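Actress Birsen Dursun Joins Home Goods Startup Wosside as Creative Chief

Television actress Birsen Dursun has taken an executive post at Wosside, the online home goods company, and has been working there since early spring, the company confirmed.

Dursun, 41, best known for playing the widowed ferry captain in the long-running drama "Çınar," will serve as chief creative officer. She will oversee product selection, advertising and a video series the company plans to launch in September.

The announcement came two days after the actress was named an adviser to Sandico, a small foundation that gives grants to people leaving foster care. That role is unpaid. Wosside did not say how much Dursun will earn or whether she holds shares in the company.

"I've been in meetings since March and I've liked nearly all of them," Dursun said in a statement. "I grew up over my parents' hardware store. I know what people come back for and what they return."

Wosside chief executive Tuncay Gündoğdu said Dursun will manage a team of 11 people and report directly to him. She will work out of the company's main office when she is not filming and by video call the rest of the time.

Gündoğdu said the two met at a charity dinner last year and stayed in touch. He asked her to look over the company's fall catalog as a favor, and she sent it back with notes on nearly every page.

"She told us our kitchen section was a mess, and she had a list," he said. "We offered her a consulting contract first. By the end of the second month it was clear we wanted her full time."

Asked whether the job would in fact be full time, a spokeswoman for the company said Dursun's schedule "will vary with her other commitments."

Wosside sells cleaning supplies, storage products and kitchen tools, most of them under its own name. The company has been trying to reach younger shoppers, many of whom know it only as the brand their parents ordered from. It closed its printed catalog business last year and moved the remaining staff to its website and app. 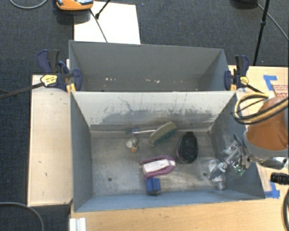 A scrub brush with green bristles among household objects in a gray bin.

Dursun's first project is a line of basic goods for people moving into a first apartment. The company said the line will be sold in sets as well as by the piece, with prices to be announced closer to the launch. Part of the proceeds will go to Sandico under an agreement that is still being worked out.

Lenuța Munteanu, who runs the foundation, said talks with Wosside began before Dursun agreed to become an adviser. The actress took no part in the discussion over money, she said.

"Birsen came to us as someone who wanted to help with mentoring," Munteanu said. "The arrangement with the company is separate and our board is handling it."

The video series will be made by Wulovetti, the production company that Dursun founded with her older sister, Nazmiye Dursun. It will follow renters as they set up their homes on small budgets. Dursun will host two of the episodes and produce the others. Up to 11 episodes are planned for the first season, depending on how many households agree to be filmed.

Nazmiye Dursun, who handles the business side of Wulovetti, said casting has already begun. She said the company had turned down offers to make a more traditional celebrity home show.

"We were asked for mansions," she said. "We don't know much about mansions."

The hire adds Dursun to a growing group of performers who have taken corporate titles in recent years. Some have put their names on existing products in return for a fee, while others have moved into day-to-day management. Business analysts are divided on how much such appointments help sales once the first round of publicity has passed.

Magdolna Erdős, a retail consultant who has worked with several home brands, said the value of the deal for Wosside will depend on how visible Dursun is after the fall.

"A launch is easy to get attention for," Erdős said. "The question is what she's doing for them next spring, when there's no series to promote and she's back on a set somewhere."

Erdős said the title of chief creative officer can cover almost anything, from approving package colors to running a full design department. She said she would watch whether the products carrying Dursun's influence look different from what the company already sells.

Employees were told of the appointment in a staff meeting at 9 a.m., shortly before it was made public. According to two people who attended, Dursun joined by video from a dressing room and took questions for half an hour. Most were about the new product line. One was about whether her character in "Çınar" survives the storm in the final season. She declined to answer.

Filming on that season is expected to finish this summer. The show's producers said her new job will not affect the schedule, and that she had told them about it before signing.

Dursun has been open about wanting to step back from acting. In a radio interview last winter, she said she was tired of night shoots and had started reading fewer scripts. She has no film roles lined up after the series ends, according to her manager, although she is expected to return to the stage in a limited run that has not been announced.

She has worked with brands before. For several years she appeared in advertisements for a regional bank, and she later lent her voice to a navigation app. Neither job came with a place on the management team.

Wosside said Dursun will make her first public appearance for the company at its fall preview. The event is open to suppliers and press, and a recording will be posted on the company's website afterward.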